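The Pelow Lift Armchair, After a Winter of Sitting in It

By Titilayo Akinola
Posted in July
4 min read

My mother wanted a recliner. I did not want a recliner anywhere near my living room, and the compromise we reached was the Pelow, which is sold as a reading chair that happens to tip back. I paid for it with my own money, because Nudelberg doesn't send chairs to people like me, and I'm writing this after one full winter and most of a spring.

Start with the claim on the tag. Nudelberg says the seat foam is tested to 3,000 sits. I asked the man in the store what a sit was. He said it was a person sitting down. I asked how heavy a person, and for how long, and he went to look for a binder and came back with a coffee. If you use a chair the way my mother does, up and down for the phone, the kettle and the cat, you can get through that many in less than a year. A number like that is supposed to sound large. I'd like to know what happens on the sit after it.

For what it's worth, the foam has held up better than I expected. The front edge has gone a bit soft on the right, where she pushes off to stand. The back cushion still looks the way it did when it came out of the box, although it looked lumpy then too.
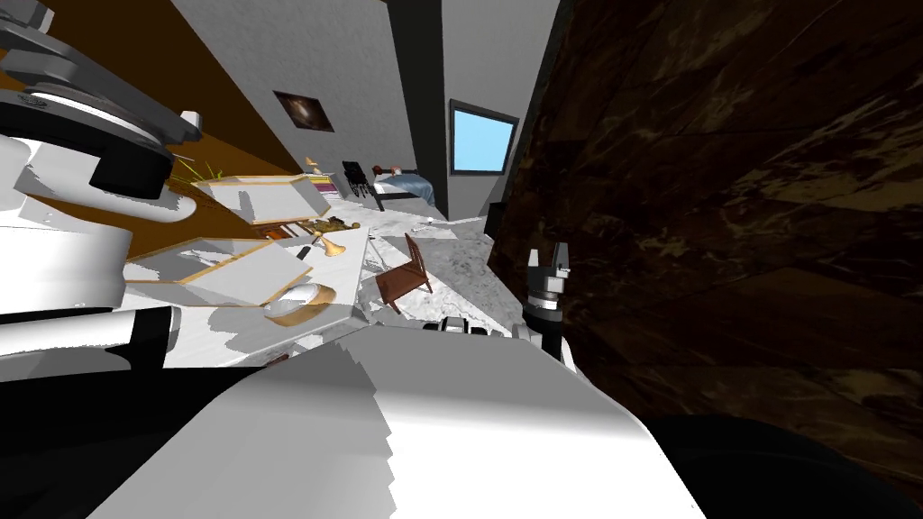

Delivery was a separate charge, and it did not include carrying the thing past the front door. You find that out on page 2 of the terms, under "access." My neighbor and I walked it down the hall on a blanket. The back lifts off the base if you pull two catches toward you, and I'd do that first if your doorways are narrow. The instructions have you attach the back as step one and only mention doorways near the end.

Assembly took me most of a Friday evening. There are four legs, a handle and a bag of bolts in two lengths that are nearly the same. Put a long one where a short one goes and the leg will feel tight but rock later. I did this. I blamed the floor for a week.

Now the mechanism, since that's what you pay for. The handle is on the right side only. Left-handed people can order a left-hand version, according to the website, but the page has said "coming soon" the whole time I've owned mine. It tips through three positions. The first is barely different from upright. The second is good, really good, and it's where the chair lives in our house. The third lays you back so far that you can't reach a side table, and getting up from it takes a kind of rowing motion that my mother refuses to do in front of company.

It also clicks. The sales copy calls the action "whisper smooth," and I have never been whispered to like that. A dab of furniture wax on the hinge quieted it for maybe a month.
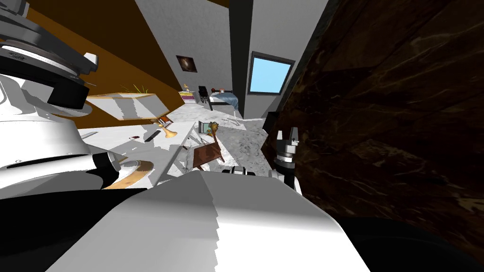
The fabric is where I lose patience. Mine is the oatmeal Stestine weave, which costs extra over the plain cloth and is described as stain resistant. Coffee beads up on it for a few seconds, that's true. If you're standing there with a towel in your hand you will be very impressed. If you're in the kitchen, you'll come back to a stain like any other stain. The covers don't unzip — you have to spot clean them where they are — and the cleaning kit they recommend is made, of course, by the same company.

I also sat in the obvious rival, the Pfister, at a friend's place over several visits. It's a plainer chair. It has no positions at all, it just leans. The arms are wider, wide enough to set a plate on, and the seat is lower, which I like and my mother doesn't. If you don't need to tip back I'd buy that one and spend what's left on a decent lamp.

People keep asking about the ten-year warranty. Read it. The frame is covered for ten years, the mechanism for 3, and the foam and fabric for one. Frames on chairs like this don't often break. I think the person who wrote that warranty knew which parts would.

I wrote to Nudelberg about the clicking and got a polite reply asking for my order number, then another polite reply asking for my order number. I've sent it twice. If they fix it I'll say so.

Would I buy it again? For my mother, yes, on sale, in the plain cloth. She sleeps in it every afternoon and tells visitors it was her idea. For myself, at full price, no. The second position is lovely, but I could get most of the way there with a footstool.

Last updated: July. Added a note on the furniture wax. Still no answer about the order number.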